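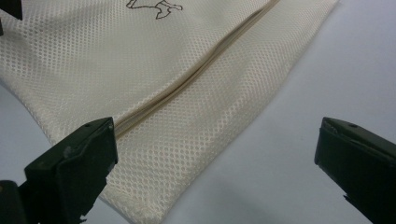

Home News Town Life

Skarley laundry room to open two evenings more

Oct 20, 2022 | 1 min read

The shared laundry room on Gilchrist Street in Skarley will stay open until 11 in the evening on two more days each week. The change was asked for by tenants who work late shifts in Wiltden.

"Many of us come home when the door is already locked," said Hadi Aoun, who lives in the building.

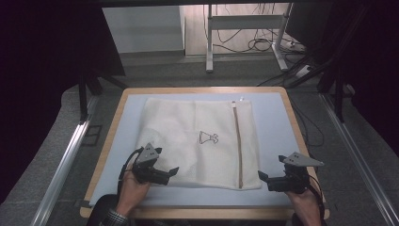
A cream-white fabric bag on a table.

The room serves 400 homes. The new hours will be tried until March, and the price of one wash stays the same.

2 comments 20 shares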